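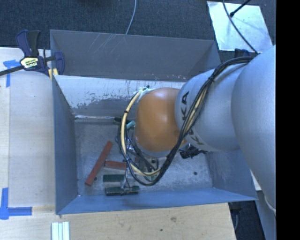
Last changed: Sat 9 January

Bin picking with the Preteren planner: gallery

We spent December trying to reproduce the Preteren result in our lab in Lirkavville. The claim is that a grasp planner trained only in simulation can pick plain blocks out of a metal bin with no tuning on the real arm. I had my doubts going in and I still have most of them. The gallery will grow if the numbers hold up.

Bin, arm and blocks
Four blocks on the bin floor, two reddish-brown and two dark green, with the KUKA reaching in over them. Our full test set has 17 pieces, and the planner looks much better with a few blocks spread out than it does with a pile. Most published clips of this kind of work show the easy case, so please read this one the same way.

The slanted walls are where I would look first for trouble. A block resting against one gives the simulator a contact it models badly — our guess, we have not measured it.

A note on the cables: the Shezi simulator has none. The real arm carries a bundle of black ones plus a yellow loop hanging beside the wrist, and the planner knows nothing about any of them.

What we can say so far
We logged 320 attempts over 6 sessions. The success rate moved so much between sessions that I don't want to quote an average yet. The Proso baseline, a plain hand-written heuristic, was close enough that I would not call a winner. Blue tape on the table marks positions, and I would like to see a run with everything shifted before anyone says "general."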